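Home | Jobs | Our cells | Contact

Wanted: a night-shift robot watcher who isn't shy about the stop button

I run the laundry cell at Promilden, and I need one more person from 6 p.m. to 2 a.m. You should know why! In January a gripper on cell 804 didn't let go when it was told to. The other arm kept pulling, a sleeve ripped, and a wrist joint overheated before anyone hit stop. No one was hurt, but I don't want a repeat.

So you'd sit with two arms while they lift clothes at the basket, note every snag, and stop them whenever you feel uneasy (no one will grumble, I promise). We log 160 lifts a shift. No robot background needed, we train you for 2 weeks, paid.

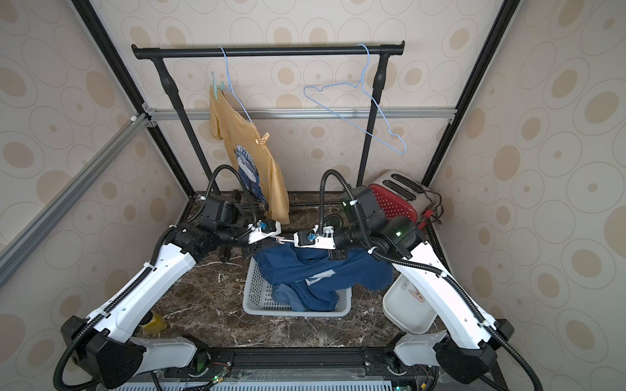 Gudrun Eklund wants it added that the stop button comes first and the log second, and that anyone who reaches in while the power is on goes home for the night. Fair enough!

Write to me, Bendik Fjeld, and tell me about a time you stopped something early.

© Promilden | Contact | Back to top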